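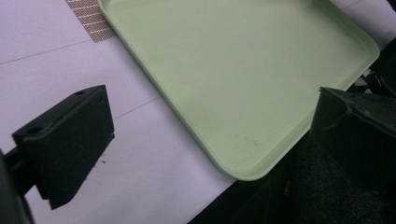
In July our small group at Flusdale finally wrote down the rules for working with hand-held grippers. Before that, each person had own habits, and when we compared the recordings from two persons, they looked like two different jobs. Now the rules fit on one sheet, which we call the Stollen sheet, after the room where it hangs. I want to share the parts which helped me most.

The first rule is about cleaning. Before each session we wipe the table and the object, and we look at the flat parts from a low angle. From above, a light plastic surface seems clean very easily. From the side you see the smudges. I was against this rule at the beginning because it costs time, but I changed my mind.

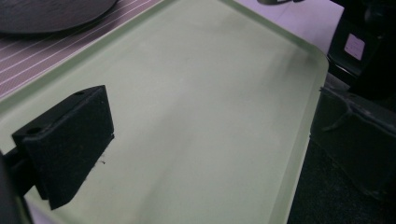
Low view over the tray floor, with a few dark specks near the finger pad.

Our sheet says: if you find crumbs, stop, wipe, and start the take again. It does not say how big the crumbs must be. I asked for a limit in the sheet, and the others preferred to keep it simple – any crumb is a crumb.

The second rule is about the approach. For a flat object with a rim, the two fingers should be open wider than the part you want to hold, one on each side, before you come near. You don't correct the opening at the last moment. A colleague from Musero, where they have a standard of 19 pages, told me they have the same rule but also define the speed. We do not define the speed. I think we should. 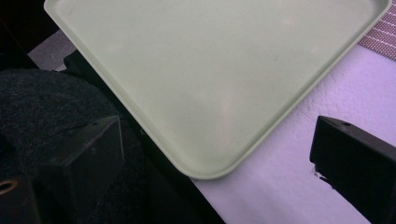
Fingers open on both sides of the corner, still with a gap to the rim.

The third rule is to check the fingers for wear. Small chips in the black finish are allowed, a loose screw is not. We check after every six takes and write the result in the log, with the take number. My last entry was for take 2216, and it says only "ok", which is also against the rules – the sheet asks for a full sentence.

Next we want to send the sheet to Feyisa for comments. They work with soft objects mostly, so I expect that the approach rule will need a second version.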